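How to stop your laptop battery dying at lunch

Updated April 23, 2024

Quick one, typed between meetings. My old Juška machine went from most of a workday to barely a morning and I was ready to buy a new one. Didn't need to. Most of this is settings, takes up to 15 minutes, no tools.

Before you start

Save your work. Plug in. Find your charger, the one that came with it, not the one from the kitchen drawer.

Step 1. Check the battery's health

Windows: open Command Prompt, type powercfg /batteryreport, hit Enter. It tells you where it saved the file. Open that in your browser and look for two lines — design capacity and full charge capacity. Second one a lot smaller? Battery is worn and settings only get you so far.

Mac: System Settings, Battery, then the little i next to Battery Health. If it says Service Recommended, skip to step 5.

Also look at cycle count if it's listed. Mine said 265. Rocío Arango in our Hoddale office is past 900 on hers and has to sit by the wall all day.

Step 2. Turn the screen down

Biggest win by far. Half brightness indoors is plenty. Set the screen to switch off after a couple minutes on battery. Keyboard backlight off too, you know where the keys are.

Step 3. Find the hog

Task Manager on Windows, Activity Monitor on Mac. Sort by CPU or energy. Close the thing at the top. For me it was Zorkton sync, running all day for a folder I dont even use. Then browser tabs. I had 17 open.
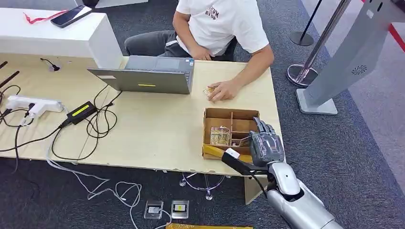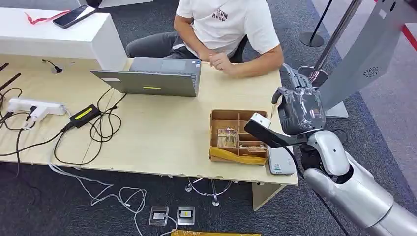
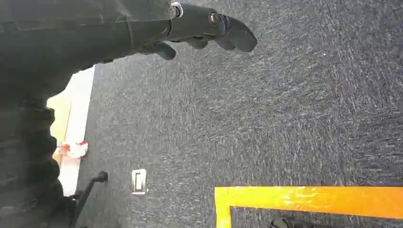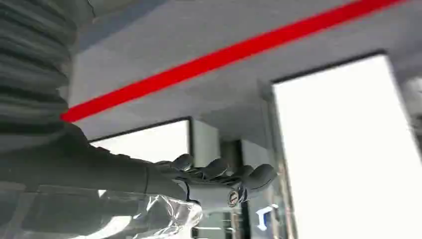

Laptop open on the table in the first two.

Step 4. Fix your charging habits

Don't run it to zero every day. Don't leave it baking in a car. If you're at a desk most of the week, turn on the charge limit — usually 80 percent, in the battery settings or the maker's own app. Turn it off the night before a trip, or you'll be short and annoyed at the airport like I was in November.

Keep the vents clear. Blankets and couches are bad. Heat wears a battery out faster then almost anything else you do to it.

Step 5. Replace it

Still bad? New battery. Look up the exact model number on the bottom of the laptop and match it. Some are a few screws, some are glued in. Glued means take it to a shop. Swollen battery, lid not closing right, trackpad lifting — stop using it, don't charge it, don't poke it, shop.

I got mine done at Kodia, dropped off in the morning, back the next day. Ask for the price up front and ask what the warranty is on the part.

Run the report again afterwards and keep a copy. Handy next time it starts acting up.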